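The Second Arm

Last updated: 06/10/2022

Marlies Tanner had 2888 dollars left in the equipment line and a meeting at two o'clock to defend it. The money had been spoken for in April, taken back in May, and restored in June with a note from upstairs that said only "use or lose." At Skorkisico this counted as encouragement.

The question was whether to buy a second arm. The first arm sorted parts for the repair kits and had been sorting them for most of a year, in the sense that it was switched on every morning and people stood near it. The salesman from Gulto, a cheerful man who wore his visitor badge on his belt, had explained that one arm was a pilot and two arms were a cell. Marlies asked what three arms were. He said three arms were a conversation he would love to have.

A second arm did not cost 2888 dollars. A second arm cost so much more than that that the quote came in a folder with a ribbon. What 2888 dollars would buy was the deposit, and the deposit would hold the price for 95 days, after which, the salesman said sadly, it was out of his hands.

"And if we don't go ahead?" she asked.

"Then you'd have a credit."

"Toward what?"

"Toward an arm," he said.

Her boss, Widmer, was for it. Widmer had been to the trade show in Dornstead and come home with a tote bag and a vision. He had drawn the vision on the whiteboard in the lunchroom, two boxes with an arrow between them, and written DO NOT ERASE under it. Someone had since used the arrow to point at a request for oat milk.

Marlies did what she always did before a budget meeting. She went down to the bench to look at the thing she was supposed to have an opinion on.
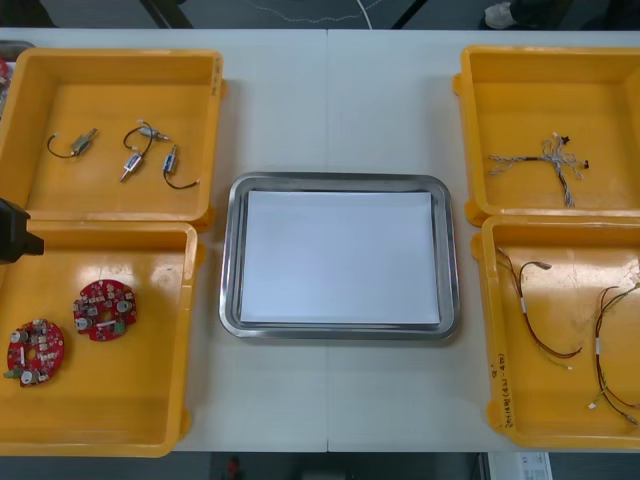
She had a form to fill out, and the form wanted to know the bottleneck. There was a box for it, one line high. Widmer had already written "throughput" in pencil, in case she got stuck. She stood at the bench with her clipboard and looked at the yellow bins, and then at the steel tray between them, which had a clean sheet of paper in it and no parts at all. The gripper hung over the edge of the bin with the red boards like a man at a buffet who has heard good things about the other table. On the far side were the harnesses, with all their little white labels. She thought about a second gripper over there, hanging in exactly the same way. Then she noticed the number handwritten on the front of the lower harness bin, something like 24148, and spent ten minutes on her phone trying to find out what it referred to. The stockroom had never heard of it. Purchasing thought it might be a room.

She rubbed out "throughput" and wrote "labels."

The meeting took 30 minutes, of which Widmer used 25. He said "cell" eleven times. When her turn came, Marlies asked for 200 printed bin labels, a label printer to make more, and a new stool for the bench, because the old one leaned. The total left her well short of 2888, which alarmed everyone. The man from finance asked whether she could possibly want a nicer printer.

She said she would look into it.

"And the arm?" said Widmer.

"Next year," said Marlies, and wrote it down, so that he could see her writing it down.

The salesman called at four to ask how it had gone. She told him about the labels. There was a pause on the line, and some typing.

"You know," he said, "we do labels."

14 comments | 37 shares

Back to top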